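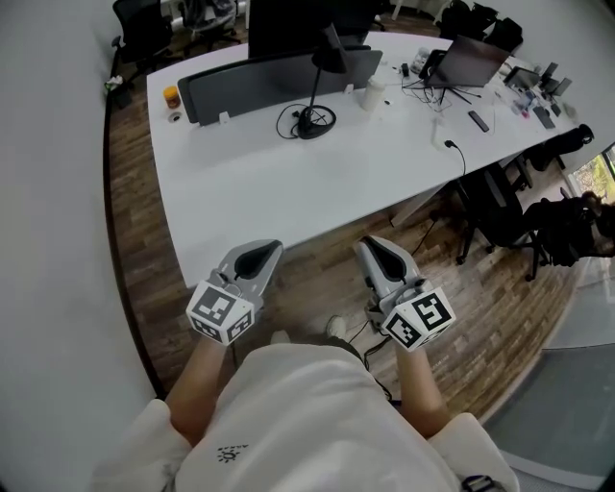 *By Sevim Yazıcı*

I finally made it to the December open day at the Mahrous paper mill, and I'm still grinning! The place smells of wet cardboard and starch, and you hear the rollers long before you reach the main hall. Pejman Jafarzadeh took our group through the pulping room, where old cotton rags go into a vat and come out looking like oatmeal.

My favorite stop was the drying loft — 49 steps up, bring decent shoes — with sheets hanging from every line. They make 369 sheets on a good day, all by hand. I bought a pad of the heavy cream stock in the shop and have already ruined two pages with a leaky pen. The cafe closes at 3, so eat first.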